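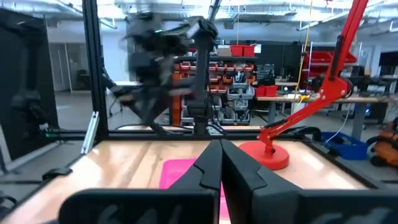 Trotora Desk Set: pens, tools and a clear box

Trotora is a small image set about tidying a worktable. It covers one task: long, thin things such as pens and hand tools go into a shallow clear container. The set was put together at the Briddale workshop and is kept by Obeidat.

Version notes

Last updated April 25, 2018. The March version had 300 images. This one has 797, and 17 of those are held back for checking labels.

The table and the lamp

The tabletop is light wood with visible grain and plenty of fine scratches. A red desk lamp with a round base stays on the table. Please don't label scratches or scuffs as objects -- we had a lot of that in March.
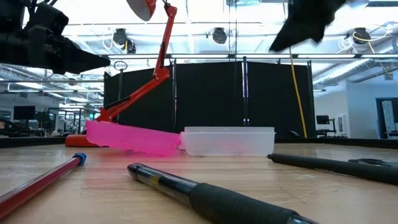
Labels are kept short. A pen is "pen" whatever its color, and anything with a grip is "tool". If you can't tell what a long dark object is, use "rod" and move on.

The container

It is clear, frosted plastic, rectangular and open at the top. Its outline can be very faint against the wood, so draw the box around the rim first and then adjust the sides.
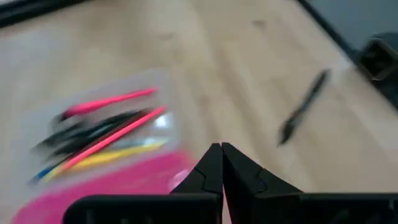 Pens in the clear container, with motion blur.

Pens lying close together get one "pen group" label. Do not try to split them where the outlines run together. A pen that stands apart by color can have its own label as well.

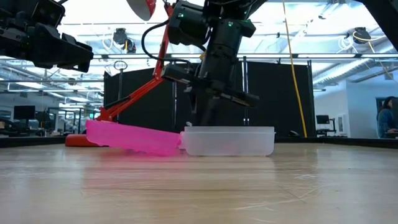
The pink plastic

Label it "pink item". Early labelers used "mat", "lid" and "box" for it, and the old names are still in the first 100 label files. The Rolo script changes them all to the new name -- run it before you merge anything.

Known problems

Blurred images are kept in the set. Clear plastic edges are sometimes missed, mostly where pink shows through them. Corrections can be sent to Obeidat with the image number and the label you think is right.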